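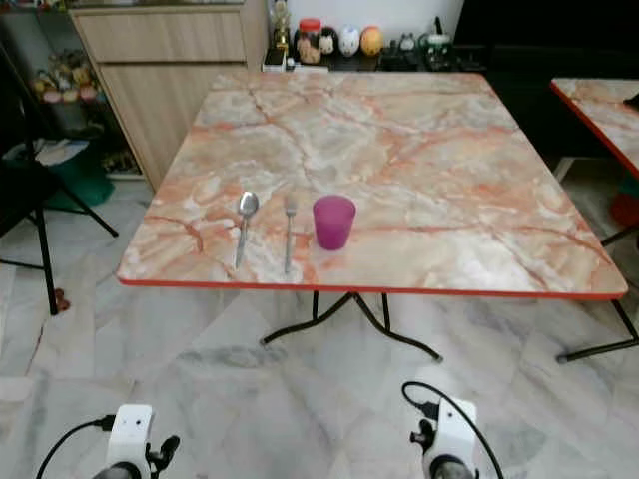 Folding table, spoon and fork at the front left

Is the Rokeck peel-and-stick marble film worth it for an old folding table?

Neko
Posted 2024-05-10
The listing says it shrugs off hot plates and lasts for years. It costs 19 dollars a roll and every review sounds like the same person wrote it. Has anyone used it on a table that gets eaten at daily?

Barrientos
I'd pass. I put two rolls on mine in March and the corners were lifting after 14 days – and yes, I cleaned it first. "Heat resistant" on these listings rarely comes with a temperature. Ask the seller for one.
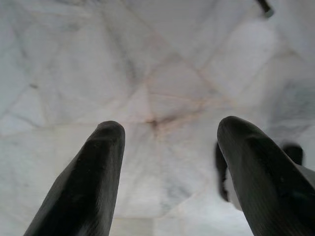 Film like this lives or dies by the color match, and seller photos are usually brightened. Get a sample and hold it next to something dark, near black, against a pale background like the one in the second photo. Cheap white film often looks yellow then. I still wouldn't trust the heat claim.

Trastonham
mine was fine. use a hair dryer on the edges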